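**Kilska 1.0 grasp planner, three stars**

I wanted a planner that could run a two-finger gripper without a week of YAML. Kilska comes close. Nayeli Usuga and I gave it a month on the white bench. 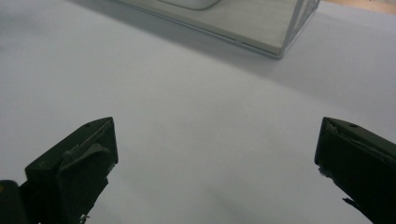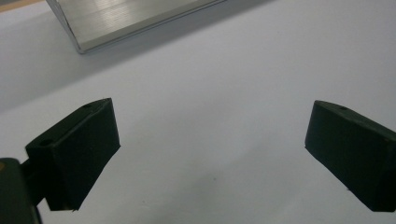
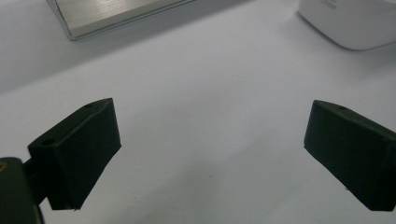 Setup took 19 minutes, 50 if you read the manual. Planning is quick – roughly 100 ms a grasp – and the replay viewer is lovely. The log is less lovely: 691 lines to report "no target." Clear plastic still baffles the depth filter, and the fix is a checkbox labeled "Advanced (old)." I'd buy it again, grumbling.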